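5.3 Sorting toys into the fabric bin

Read section 5.2 before starting. The Calard bin is supplied flat and must be unfolded, with the base panel pressed down, before anything is put in it.

1. Stand the bin on the floor within reach of the dresser. Leave 20 cm clear in front of the drawers.

2. Put plush toys to one side. Check seams and eyes for loose thread.

3. Place hard plastic toys in the bin first, heaviest at the bottom.

4. Add plush toys last. Large plush toys that do not fit go on the bed or on the Yammine shelf (part no. 372).

5. Sort clothing and blankets separately. See section 5.4.

CAUTION: Do not leave a drawer open while a child is playing on the floor. Close each drawer fully before opening the next.

CAUTION: The dresser must be fixed to the wall with the bracket supplied. Do not load the drawers until this has been done.

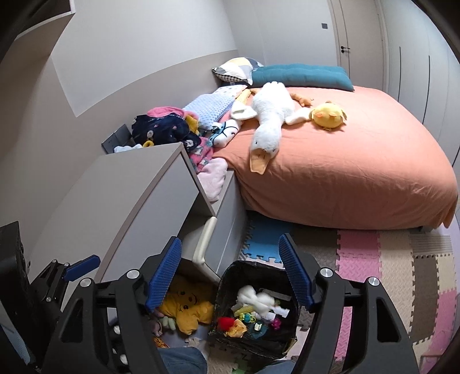 Fig. 5-3. Black fabric bin with toys inside, a plush toy on top. Grey dresser to the left, drawer partly open. Clothing piled by the bed.

NOTE: Do not fill the bin above the rim if it is to be carried. Lift it with both hands under the base.

NOTE: Replacement base panels are ordered under part no. 1765 from Brarkska, Drundstead. State the colour of the bin when ordering.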